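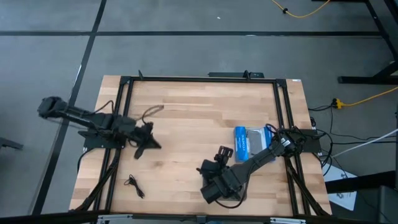
Die Behauptung, Käufer stabverleimter Holzplatten verlangten ein gleichmäßiges Farbbild, gehört zu den zählebigsten Annahmen der Sortierliteratur. Sie steht in Lehrbüchern und in Werksnormen, und sie trägt die Preisstaffeln der meisten Anbieter. Wer nach der Quelle sucht, landet meist bei einer weiteren Arbeit, die ihrerseits auf die Praxis verweist. Dabei ist schon der Begriff des gleichmäßigen Farbbilds wenig geklärt. Bei einer Tischplatte wie in Abbildung 3 liegen hell sandfarbene und honigfarbene Streifen nebeneinander; ob man darin eine unruhige Fläche sieht oder den gewöhnlichen Charakter von Stabholz, lässt sich am Material allein nicht ablesen. Die Sortierregel entscheidet die Frage trotzdem, und zwar vor jedem Kontakt mit einem Käufer.

**Abb. 3:** Tischplatte aus verleimten Holzstreifen mit sichtbaren Farbunterschieden.

### 4.1 Was die Bewertungsdaten hergeben

Am häufigsten wird in diesem Zusammenhang die Lestside-Erhebung angeführt, die Medina ausgewertet hat. Sie umfasst 2530 Einzelurteile und gilt als Beleg dafür, dass die Zufriedenheit mit zunehmender Farbstreuung sinkt. Der Zusammenhang ist in den Daten tatsächlich vorhanden. Er ist jedoch klein, und er beruht auf Urteilen über Fotografien, die den Teilnehmern paarweise am Bildschirm gezeigt wurden. Eine solche Anordnung lenkt den Blick zwangsläufig auf den Unterschied. Wer zwei Platten nebeneinander sieht und sich für eine entscheiden soll, sucht ein Kriterium, und die Farbe bietet sich an, weil sonst kaum etwas variiert wurde: Format, Kantenprofil und Oberfläche waren in allen Paaren gleich.

Hinzu kommt die Wiedergabe. Medina gibt an, die Aufnahmen seien unter einheitlichem Licht entstanden, macht aber keine Angaben zu den Bildschirmen der Teilnehmer. Geringe Abweichungen zwischen Lamellen können auf einem kontrastreichen Gerät deutlich hervortreten und auf einem matten verschwinden. Welche Farbstreuung die Befragten vor sich hatten, wissen wir also nicht. In die Regression ging der am Brett gemessene Wert ein, als wäre er zugleich der gesehene.

Schwerer wiegt ein dritter Punkt. Die Antwortskala reichte von »ansprechend« bis »störend«, ohne neutrale Mitte. Gleichgültigkeit, nach unserer Erfahrung die häufigste Haltung gegenüber einer Arbeitsfläche, konnte niemand ausdrücken. Man darf vermuten, dass ein Teil der schwach ablehnenden Urteile hierher gehört. Prüfen lässt sich das mit den veröffentlichten Daten nicht.

### 4.2 Reklamationen als Ersatzmaß

Angesichts solcher Schwächen weichen mehrere Autoren auf Reklamationszahlen aus. Abdelaziz stützt sich auf 1170 Fälle aus dem Archiv des Händlers Kerkance und ordnet 39 Prozent davon der Kategorie »Farbe und Struktur« zu. Die Zahl wird seither zitiert, als hätte mehr als ein Drittel der unzufriedenen Kunden zu große Farbunterschiede beanstandet. Das steht in der Arbeit nicht. Die Kategorie schließt Äste, Harzstellen, Ausrisse und nachgedunkelte Partien ein, außerdem sämtliche Abweichungen vom Ausstellungsstück. Eine Aufschlüsselung fehlt.

Gerade der letzte Posten verdient Misstrauen. Wer im Laden eine helle Musterplatte gesehen hat und eine dunklere geliefert bekommt, beschwert sich über ein gebrochenes Versprechen. Über die Streuung innerhalb der Platte sagt diese Beschwerde nichts. Eine durchgehend dunkle Fläche, im Sinne der Sortierung also einwandfrei, kann sie ebenso auslösen wie eine bunte. Solange beide Fälle unter derselben Kennziffer abgelegt werden, taugt das Archiv für die hier verhandelte Frage nur sehr eingeschränkt.

Auch über die Grundgesamtheit erfährt man wenig. Wie viele Platten im selben Zeitraum verkauft wurden, gibt Abdelaziz nicht an, und die Verteilung auf die Sortierklassen bleibt ebenfalls offen. Dass in der niedrigsten Klasse seltener reklamiert wird, führt die Autorin auf geringere Erwartungen zurück. Das ist plausibel. Genauso plausibel wäre, dass diese Ware häufiger in Werkstätten und Kellern verschwindet, wo sie nach kurzer Zeit unter Leim, Farbe und Werkzeugspuren liegt und ihr ursprüngliches Bild niemanden mehr beschäftigt.

### 4.3 Eigene Gespräche in Jadley

Um wenigstens einen Eindruck vom Sprachgebrauch der Käufer zu gewinnen, haben wir im Dezember in Jadley mit rund 38 Personen gesprochen, die in den Monaten zuvor eine stabverleimte Platte erworben hatten. Die Gespräche folgten einem offenen Leitfaden. Nach der Farbe wurde erst am Schluss gefragt, sofern sie bis dahin nicht zur Sprache gekommen war.

In den meisten Gesprächen war sie das nicht. Genannt wurden Gewicht und Lieferzeit, häufig auch die Frage, ob man nun ölen oder lackieren solle. Mehrere Befragte ärgerten sich über Verzug, eine Käuferin über eine offene Leimfuge, die sie mit Wachs verschlossen hatte und seitdem regelmäßig kontrollierte. Auf direkte Nachfrage fiel den meisten zur Farbe durchaus etwas ein, allerdings in beide Richtungen: Dem einen war die Platte »zu gescheckt«, einem anderen »fast wie Kunststoff, so glatt durchgefärbt«. Ein Befragter wollte erst nachsehen, bevor er antwortete.

Wir ziehen daraus keine quantitativen Schlüsse. Die Auswahl war nicht zufällig, der Ort ist klein, und wer sich zu einem Gespräch über Arbeitsplatten bereitfindet, dürfte sich mehr Gedanken über sie gemacht haben als der Durchschnitt. Letzteres spricht allerdings eher gegen die Standardannahme als für sie.

### 4.4 Nachdunkeln und der Zeitpunkt der Messung

Alle genannten Untersuchungen behandeln die Farbstreuung als feste Eigenschaft. Holz verändert sich unter Licht, und es tut dies je nach Art, Ausgangston und Oberflächenbehandlung verschieden schnell. Unterschiede zwischen benachbarten Lamellen können sich dabei verringern oder vergrößern. Eine Platte, die im Werk knapp aus der oberen Klasse fällt, kann nach einem Sommer am Fenster ruhiger wirken als eine, die die Prüfung bestanden hat.

Für die Sortierung ist das unbequem, denn ihr Preisaufschlag bezieht sich auf einen Zustand am Ende der Fertigung. Das Verfahren von Durán, das derzeit als Verbesserung beworben wird, misst diesen Zustand feiner und schneller als das geschulte Auge. An der Frage, ob der gemessene Wert im Gebrauch Bestand hat, geht es vorbei. Die Werksunterlagen enthalten Angaben zur Wiederholgenauigkeit, aber keine Messung an gealterten Platten; auf unsere Anfrage hin wurden auch keine nachgereicht.

Die bisherigen Belege reichen nach unserer Einschätzung nicht aus, um die enge Farbsortierung mit Käuferwünschen zu begründen. Denkbar bleibt, dass sie anderen Zwecken dient, etwa der Verständigung zwischen Sägewerk und Handel oder der Rechtfertigung einer eingeführten Preisstufe. Dann sollte man sie allerdings auch unter diesen Gesichtspunkten prüfen, wozu im folgenden Abschnitt die Lieferverträge herangezogen werden.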